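Home | Programs | Reports | Partners | Contact

We use cookies to keep this site running. Accept / Settings

Dirndale Guest Rooms: October progress report

Dear Rafail Raptis,

Thank you again for your patience, and for the kind note you sent with the second payment! We have been busy, and I'm happy to say the furnishing money has gone where we hoped it would, into decent beds and somewhere comfortable to sit. 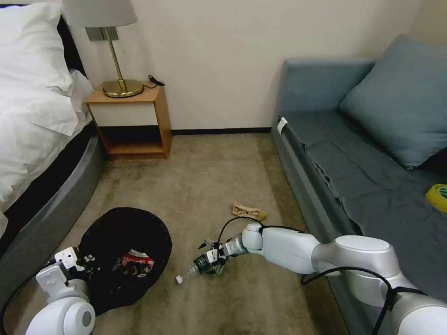

The bed, nightstand and sofa, Dirndale.

Of the 255 nights we planned for families this season, 218 are now booked, well ahead of what I dared promise you in the spring. The lamps took longer to choose than they should have (my fault entirely), but I do like the brass with the honey-colored wood.

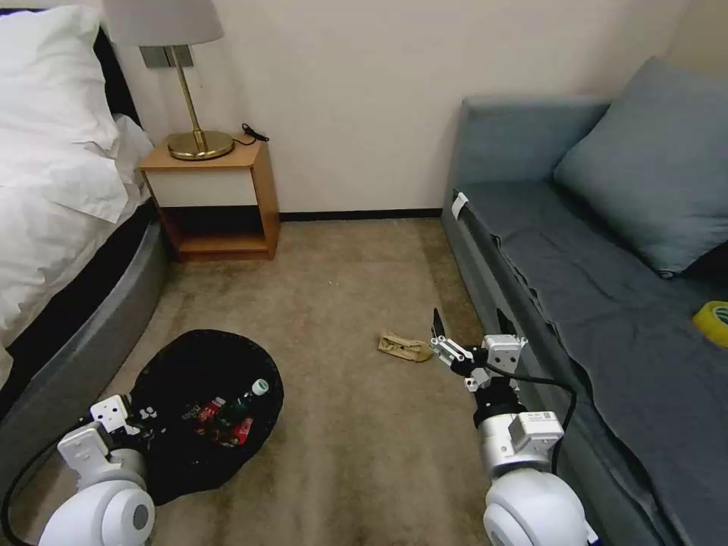
Still to do

The carpet has some darker patches and I would like to have it cleaned before winter. Derkano has quoted us for 5 rooms, and I'll send their letter along once I find it.

Tidying between stays is the other thing, mostly the picking up of bottles and snack wrappers, 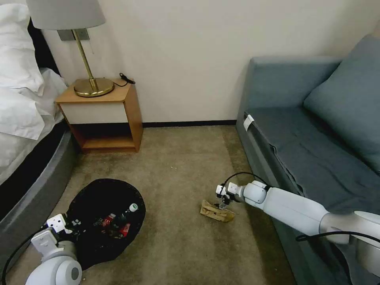 and for that we would love to keep our second cleaner on through the cold months, if the budget can stretch.

Warmly,
Rocío Villanueva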